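Search this site Search Go

How to Export Stems for an Outside Remix

Posted December 20, 2023 by Thanakorn Wongsuwan

A stem is a rendered audio file that holds one group of parts from a finished song: drums, bass, lead vocal, and so on. Played together from the same start point, the stems should add up to the mix. A multitrack is different. It holds every recorded track separately, usually before processing. Remixers ask for "stems" when they mean either one, so settle the question in writing before you render anything.

The steps below assume a mixed song and a session that still opens with all plugins present. The worked example is "Inthanon" by Wilport, a song in 4/4 at 102 BPM, 79 bars long including the tail. Menu names vary between programs and are left out.

1. Save a copy of the session

Save the session under a new name with the word STEMS in it. Do all further work in the copy. Some of the changes below (removing the limiter, moving the start marker) will damage the mix session if they are saved over it.

Open the copy and play it from start to end once. Note any missing files, expired plugins or offline instruments. A synth that has fallen back to its default patch will render without an error message.

2. Fix the start point and the end point

Every stem must start at the same place. Use bar 1, beat 1, even when the part does not come in until the last chorus. If the song has a pickup, insert one empty bar ahead of it and call that bar 1. Write this down in the notes file.

Set the end point after the longest reverb or delay tail has died out, then round up to the next full bar. At 102 BPM one bar of 4/4 lasts 2.353 seconds, and the 79 bars of "Inthanon" come to 3 minutes 5.88 seconds. Work out this number for your own song. You will need it in step 7.

3. Check the tempo

If the song was played to a fixed click, note the tempo to two decimal places. If there is a tempo map, export it as a MIDI file and send it along with the audio. A song recorded without a click has no useful tempo. Say so, and let the remixer decide how to deal with it. Do not stretch the audio to fit a grid on their behalf.

4. Choose the groups

A typical set for a pop or electronic song:

Kick
Snare and claps
Other drums and percussion
Bass
Keys and synths
Guitars
Lead vocal
Backing vocals
Effects and noise

Split a group further if it contains two parts with different jobs. On "Inthanon" the synths were split into pads and the arpeggio, which carries the hook. Remixers tend to discard the drums and keep the vocal, so spend your time accordingly.

The lead vocal should be supplied twice: a wet version with the reverb and delay used in the mix, and a dry version with pitch correction, EQ and compression left on but all time-based effects muted. Label them WET and DRY. 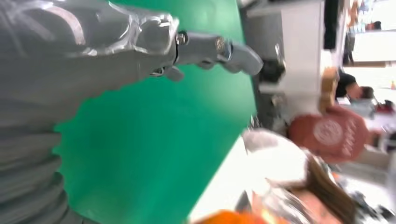
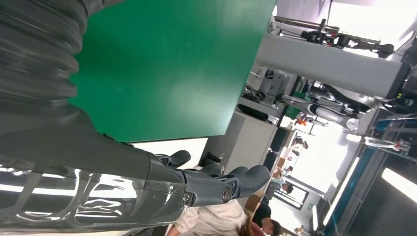
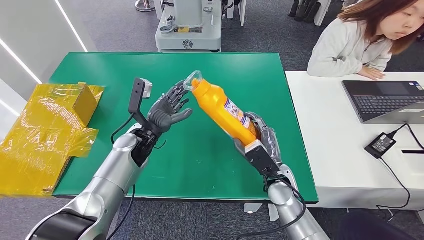
5. Deal with the master bus

Bypass the limiter and any loudness processing on the master bus. A limiter reacts to the full mix. When it is fed only the bass, it reacts differently, and the rendered stems will no longer add up to anything in particular.

Bus compression is less clear-cut. If it is there for level control, bypass it. If the song pumps against the kick and that movement is part of the sound, feed the compressor's sidechain from a copy of the full mix while each stem is rendered. This takes some routing. Thongchai Srithong, who mixed the Wilport song, left the compressor in for the synth and bass stems and supplied a second pair of those files with it bypassed.

Sends need the same care. When a stem is rendered in solo, its reverb return must also be audible, while the returns fed by other groups must stay silent. Many programs have a "solo safe" setting for return tracks. Test it on one short section before rendering the whole set.

6. Render

Use these settings unless told otherwise:

Format: WAV
Bit depth: 24-bit, or 32-bit float if any stem peaks above zero
Sample rate: same as the session
Normalize: off
Dither: off
Channels: stereo for anything panned or with stereo effects, mono for the rest

Normalizing is the most common mistake. It raises each file to the same peak level and the balance of the mix is lost. Do not convert the sample rate either. A session recorded at 44.1 kHz is delivered at 44.1 kHz.

Render in real time if the session uses outboard gear. Random modulation (unsynced LFOs, some tape effects) will differ on every pass. Print those tracks to audio first and render from the printed version.

7. Verify

Open an empty session at the correct sample rate. Import all stems at bar 1. All files must have the same length, and the length must match the figure from step 2.

Leave out the dry vocal and any alternate versions, and play the rest with every fader at zero. Then import a bounce of the mix made without the limiter, line it up, and invert its polarity. Near silence is a pass for a session with no bus compression. A faint wash of reverb is acceptable. A part that comes through clearly is missing from the stems or has been rendered in two of them.

8. Name and send

Use the pattern artist, title, tempo, stem:

Wilport_Inthanon_102_Bass.wav
Wilport_Inthanon_102_LeadVox_DRY.wav

Avoid spaces, slashes and accented letters. Add a plain text file with the tempo, key, sample rate, bit depth, bar 1 position, and a contact address. Include the released master as a reference.

Put everything in one folder, compress it as a ZIP, and download your own link once to check that the archive opens. Keep the STEMS session until the remix has been approved, as requests for a longer tail or a separate shaker usually come in the week after delivery.

Contact: Carkier Audio Notes, Stosville | © 2023 Carkier | Back to top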